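Fusto Gallery: Small Things, Two Hands

Welcome to the September page! Fusto is our attempt at teaching a pair of robot arms the fiddly jobs people do at a table without thinking - picking things up, passing them across, setting them down the right way around. The arms learn from examples, and the examples come from us, sitting down with a gripper in each hand and doing the job over and over.

We have 421 good recordings so far, and I love going through them. Every person has a style. Santosh Malhotra goes slowly and lines everything up before closing the jaws. Jitendra Malhotra grabs first and straightens later (his are some of my favorites, because the recoveries are so clear). We keep both kinds. A learner that has only seen tidy grasps gets very confused by an untidy one, as we found out with Restine, our first try, which had only 19 recordings of one very neat person.

A few things we've settled on since then. Sessions run 40 minutes and then you put the grippers down and stretch. Objects change often. Thin, light things are worth the trouble, even though they slip and turn in the jaws. And if you fumble, keep going! Fumbles get a label and stay in the set.

Next up is Nigam, where we let the trained model try objects it has never met. Can't wait. Villey members can ask for the full set at the front desk, and there's a sign-up sheet there if you'd like a turn at the table. 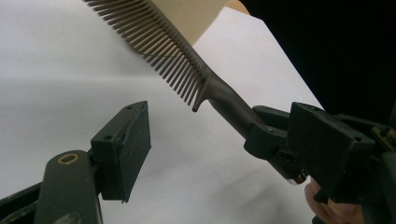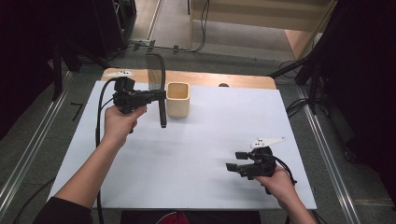 Grippers in hand at the table - the first picture is the close one, with the comb held in one gripper, and the second looks down on both hands, with the square cup near the back of the board.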